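Notes on the Winter Correspondence Season

24 February 2024

The correspondence chess season organized by the Orna Postal Chess Circle closed this month, and I wish to record several observations on its conduct. I have served as pairings secretary since the Circle moved from printed cards to ordinary letters, and members have asked that these notes be kept in one place.

The season opened in December with 26 players. Each was assigned two opponents, one with the white pieces and one with the black. Moves were sent by post, with a limit of ten days for each reply. The time in the mail was not counted against either player. Mr. Karthikeyan Krishnan was placed first on the basis of his earlier results, and he retained that position to the end.

The longest game was between Mr. Krishnan and Eoin Nic Giolla of Vumar. It began as a quiet Queen's Gambit and passed into a rook ending in which neither side would concede a draw. Eoin Nic Giolla supplied written notes with every move, and several of these will be printed in the spring bulletin with the permission of both players. The remark on the exchange of queens deserves particular attention from newer members.

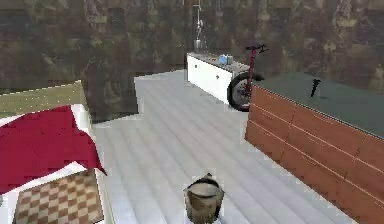
May a player consult opening books during a game?

Printed books and the player's own notes are permitted at every stage. Advice from another person, or from a chess program, is grounds for forfeit.

A small number of letters were delayed on the Hanrahan route. In those cases the postmark was accepted as the date of reply, and no penalties were applied. Members are again requested to write the full move number, to repeat the opponent's last move, and to sign each letter. Four disputes this season arose from an omitted move number, and all of them were settled by reference to earlier letters.

The archive of completed games now stands at 2,641. Copies of any game may be requested by writing to me at the usual address in Flomlow. Entries for the summer season should state the player's preferred number of opponents and any period of absence.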